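I'd been meaning to get myself over to Flirkthorpe for ages, and the Flureck open day in October finally did it (well, that and the promise of free parking, which turned out to be a field). I went on my own, got there just after ten, and had a bacon roll in my hand before I'd even found the sign-in desk. Good start!

Flureck don't make robots, by the way. They work on teaching them to pick things up, mostly for people who pack food, and I came knowing next to nothing about it. You go in past reception, down a corridor that smells strongly of new carpet, and then you're in the lab itself, with people already at work and chatting to visitors as they go.

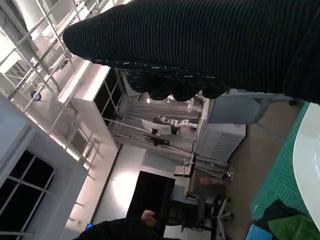 I'd expected to be kept behind a rope, but you could wander up and ask whatever you liked. I asked a lot. The bit I kept coming back to was how the teaching is done, as I'd always imagined somebody typing at a keyboard all day. A lot of it is a person doing the job by hand, over and over, and the machine learning from the recordings. A thousand goes sounds like plenty to me, but there was a tally on the wall for the fruit job and it stood at 1,677, with more planned before Christmas!

Fruit is the hard one, apparently. A tin is the same shape every time, so once you can lift one you can lift the lot, but a bunch of grapes sags and rolls and has no obvious place to take hold of it. They practise with pretend fruit, which saves on mess and doesn't go off over the weekend. I watched for a good twenty minutes and got far too involved, holding my breath like it was a penalty shoot-out.

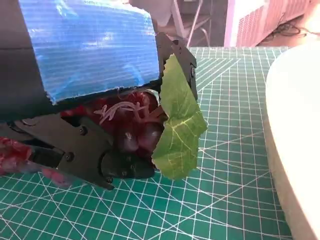

Plastic ones don't bruise though, do they, was the grumble from behind me, and wouldn't a real bunch be a different weight every time? Fair point, and it got a fair answer: real fruit comes later, once the grip is gentle enough to be worth the shopping bill. They wouldn't be drawn on when that might be.

After that there was a talk upstairs about a project called Hubáček, which is to do with sorting mixed trays. I followed the first half and nodded through the second. The seats were comfy. There was also a Volex table with leaflets and a bowl of mints, and I came away with more of both than I needed.

The last entry is at 4, but get there in the morning if you can, as it was getting pretty packed when I left. Bring a jumper too, the lab is chilly. I missed the workshop tour completely because I'd gone back for another roll, so that's next year sorted.

Filed under: Days Out, Science & Tech

You might also like
Flirkthorpe on foot: the canal loop
A wet afternoon at the pumping station
7 open days worth the petrol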